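4.2 Table-clearing trial

1. Load the table layout in Proltgate. Check that the arm hangs clear of the crates.

CAUTION — Do not start with the arm below mug height.
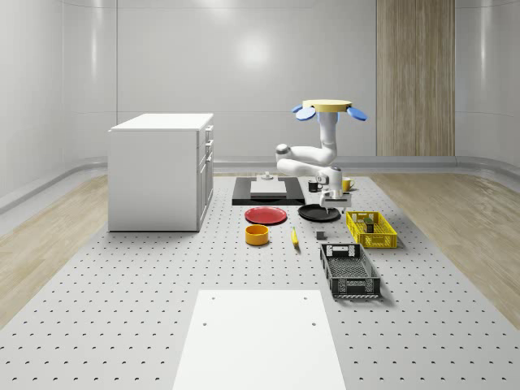
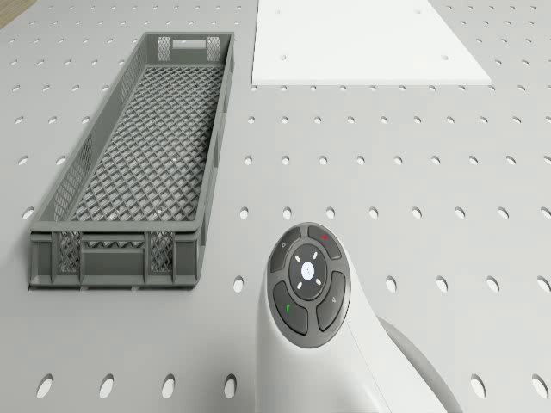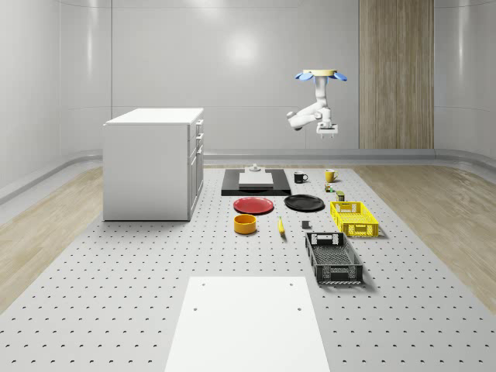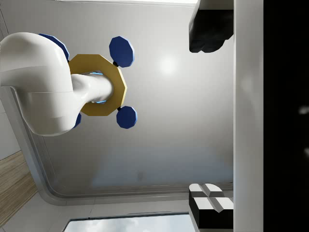
Ferenc Bíró, Technical Writer, Wovico

2. Set the task to CLEAR and the attempts to 4.

3. Log each dropped item by name.

NOTE — Simulated results do not show that the arm can clear a household table. Repeat on hardware.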